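4. Setting Up the Una Shared Desk Schedule

This section covers first-time setup of a desk schedule in Nesum Una. Complete section 3 (Accounts and Roles) before you begin.

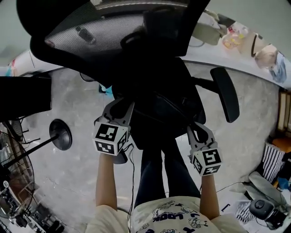 Each site holds one floor plan and up to 100 bookable places. Larger sites must be split into zones - see Zones and Overflow.

1. Sign in with an administrator account and open Sites.
2. Select Add Site. Enter a short name, such as Dusbridge. The name appears on every booking notice and cannot be changed after step 6.
3. Upload the floor plan as a PDF. Set the scale to 100 percent before export.
4. Select Place Mode and click once on the plan for each desk. Una numbers desks in the order they are added.
5. Under Hours, set the opening time, the closing time and the release time. An unclaimed desk returns to the pool at the release time.
6. Select Publish.

Note: Names with accented letters, such as Hjaltadóttir, are stored as typed. Search ignores accents.

Caution: Deleting a desk removes its future bookings without notice to the people who hold them. To take a desk out of use for a short period, set its status to Held.

Importing existing bookings

1. Save the old schedule as a CSV file with one booking per row. The import limit is 1,369 rows per file.
2. Open Sites, then Import, and match the column headings.
3. Run Check Only first. Rows with errors are listed by row number - correct them in the source file and upload it again.
4. Select Import.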